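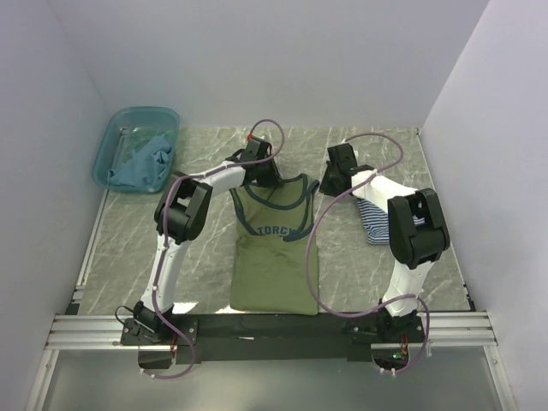
Hadi asked if we must really teach the shoulder straps first, when a plain rectangle of cloth would be enough for this month. Raed answered that the program for rectangles exists already and gives no new information. After some discussion it was agreed to keep the tank top as the main test piece and to use the small cloths between.

Minutes of the folding bench group, Skonach shared workshop, November
Present: Fatos Leka (chair), Hadi Hourani, Raed Najjar, Dalal Issa (minutes). Apologies: Lina Atallah, who sent her notes in writing.

1. Last minutes
Accepted with one correction. The new gripper fingers were printed by Lina, not by Hadi.

2. State of the build
Both arms are bolted to the black plate on the front rail. Fatos reported that the plate moved a little during fast movements, so he has put in longer screws. He asks that all members check them with the key before starting – please by hand, not with the electric driver.

3. Cables
The purple cables still hang in loops below the front edge. Raed finds the loops too long, and he is afraid that a sleeve or a strap will be caught one day. Hadi does not want them shorter before the arms have reached all corners of the table, the tray corner included.

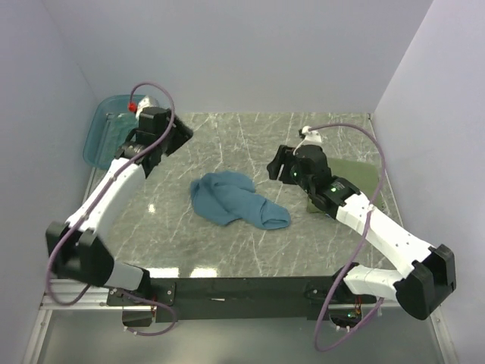 It was decided to leave the length as it is for 4 weeks and to add more clips on the white links. Raed will order a bag of 500 from Dudás, because the small bags cost nearly the same. Fatos will look at the wires under the right base and put them in a sleeve.

4. Table surface
Lina wrote that the shine from the lamps disturbs the camera program near the front edge. Two proposals: a matt film from Brillness, or turning the lamps to the wall. The lamps will be tried first, as this costs nothing.

5. Order of tests
Each member does 10 attempts per evening and writes every attempt in the notebook, also the bad ones. Dalal will copy the results to the Ditia folder.

6. Other matters
The workshop is closed to us after 6 in the evening while the floor next door is painted. Hadi has the spare key.

Next meeting in about 4 weeks. Raed brings the clips.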